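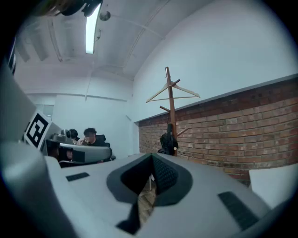
*Fig. 1. Hand-held gripper with a second unit behind it, fiducial marker on its side.*

## 3. Equipment budget

The project was allotted $3,000 for hardware, with spares included. Two suppliers were compared -- Brerkari and Pranance. Brerkari quoted $461 per gripper, shipping included. Pranance was cheaper per unit but would not confirm delivery before August, so its quote was dropped.

Four grippers come to $1,844, leaving $1,156 for mounts, storage cards and printed marker cards. Birkett can supply the mounts; a written quote is pending.

Open items:

- Spare marker cards: print in-house or order from Sturkell
- Padded cases -- not yet priced
- Order two grippers first, the other two after acceptance tests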